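La pinza no detecta el borde de la tabla en las demostraciones grabadas

Foro Purnero > Proyectos de estudiantes > Manipulación

Aisyah Raju
Somos un grupo de proyecto de fin de curso y entregamos en septiembre. La tarea consiste en recorrer una tabla de madera clara con una pinza de mano, grabar las demostraciones y entrenar después una política de imitación. Llevamos 300 episodios. La política se aproxima bien, pero cierra los dedos antes de tiempo en 68 de los 679 ensayos de evaluación, casi siempre sobre la zona sin agujeros.

El punto de partida de cada episodio es con los dedos abiertos sobre la tabla, así:
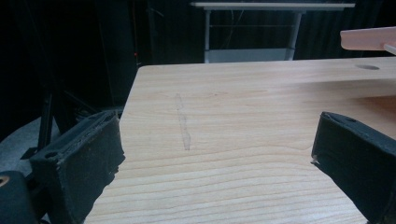 Vista desde la pinza con los dedos abiertos. El agujero queda arriba a la derecha.

El fondo son cortinas oscuras y los dedos también son negros. Mi compañero de grupo cree que el problema es el contraste entre dedo y fondo. Yo sospecho de la veta, que es muy marcada en la parte cercana y podría confundirse con un borde. La resolución de entrada de la red es baja y no podemos subirla por memoria. ¿Qué comprobaríais primero?

lasa_control
Lo primero, la sincronización. Si la apertura de los dedos se registra con retardo respecto a la imagen, la red aprende a cerrar en una posición equivocada y da igual el contraste. Graba un episodio abriendo y cerrando en el aire, representa la apertura medida y la distancia entre dedos extraída de la imagen, y mira el desfase. Con 2 fotogramas de error ya se nota en tareas cortas.

Si eso está bien, separa los fallos por posición inicial. Veo además una marca gris, de lápiz o un roce, más o menos vertical en la parte izquierda de la tabla. Si está en todos los episodios, la red puede estar usándola como referencia. Bórrala o gira la tabla entre sesiones y vuelve a evaluar con la misma política, sin reentrenar. Si la tasa de fallo cambia mucho, ya tienes la causa.

Sobre la veta: aumenta datos con variaciones de brillo y un desenfoque leve. No uses volteo horizontal si las acciones están en coordenadas de la pinza, salvo que transformes también las acciones.

mcgrath77
a mí me pasaba algo parecido y era la luz. pon una lámpara fija y bloquea la exposición de la cámara

Aisyah Raju
Gracias. Había desfase: las marcas de tiempo se asignaban al escribir en disco y no al capturar. Lo estamos corrigiendo en el grabador Rivthorpe. La exposición ya estaba bloqueada. Lo de la marca queda pendiente, primero repetimos la evaluación con los datos realineados.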